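4.2 グリッパの比較条件

本節では、流し台周辺での食器操作を対象に、二種類の平行グリッパを同一の双腕系で比較する。対象としたのは、指先に硬質樹脂パッドを持つMemance型と、同じ開閉機構に柔軟な爪状の指先を組み合わせたInby型である。両者の最大開口幅は等しく、手首側の取付け寸法も共通であるため、腕の運動学パラメータのうち変更が必要なのは工具中心点のオフセットのみとなる。オフセットは交換のたびに再同定した。

制御器にはPetrauskasを用い、関節角指令を50 Hzで与えた。指令値は遠隔操作で収集した教示データから学習した方策の出力であり、教示軌道は全592本、内訳は単腕把持、両腕の受け渡し、流し台への投入の各動作を含む。学習は2,000エポックで打ち切り、検証誤差が最小となった時点の重みを採用した。グリッパごとに方策を学習し直すと、指先形状の影響と教示者の習熟の影響が分離できなくなる。このため教示はすべてMemance型で行い、Inby型には開閉指令の線形補正だけを施して同じ重みを適用した。この選択はInby型に不利に働く可能性があり、4.4節の結果を読む際には注意を要する。

頭部視点の映像は左右の手先と天板を同時に含むように俯角を定めた。手先どうしが近接する姿勢では、指先が対象の縁に重なって見えなくなる場合がある。図5では、左グリッパの先端が橙色のボウルの縁付近で判別しにくくなっており、右グリッパの指は流し台の手前の縁の上方で左の手先に近接している。このような配置では、視覚情報のみから接触の有無を決定することは難しい。そこで成否判定には映像を単独では用いず、グリッパの駆動電流と開口幅の時系列を併用した。

対象物は材質と縁の形状が異なるものを選んだ。白い陶製ボウルは剛性が高く、硬質パッドでは縁との接触が線状になりやすい。一方、橙色の樹脂製ボウルは把持力によって縁がたわみ、開口幅から推定した把持位置に系統的なずれが生じる。陶製ボウルを薄緑色の樹脂製の器に重ねた条件も設けた。この条件では、上の器だけを持ち上げるには指先を二つの縁の間に入れる必要があり、指先厚さの差が成績に直接反映されると予想した。

ケーブルの取り回しは可動範囲に影響する。本系の外部配線は腕の外側に沿わせてあり、手首を大きく回した際に張力が手先の位置決めに加わるおそれがある。予備試験では、手首の回転角が大きい領域で繰返し位置誤差の増加を認めたため、両条件とも手首角の上限を同じ値に制限した。配線の余長もグリッパ交換の前後で変更していない。

各試行は、両腕を待機姿勢に戻した状態から開始し、対象物の初期位置は天板上に定めた格子点から無作為に選択した。失敗は、把持不成立、保持中の滑落、器どうしの意図しない同時把持、および腕間の干渉による停止に分類した。複数の要因が続けて生じた試行では、最初に生じたものを記録した。

図5 流し台における双腕操作の頭部視点画像。両グリッパが天板上の器の付近で近接した配置。

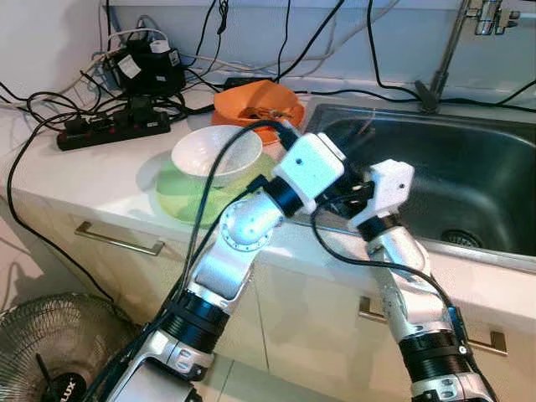 4.3 評価指標

主指標は把持成功率とし、対象物が天板から離れ、規定の高さで保持された場合を成功とした。副指標には、接近開始から把持完了までの所要時間と、保持区間における開口幅の変動を用いた。後者は滑りの前兆を捉えるためのもので、算出にはFaltnessの解析モジュールを使用し、駆動系のバックラッシュに相当する成分をあらかじめ除去した。所要時間は成功試行のみから算出し、途中で停止した試行は含めていない。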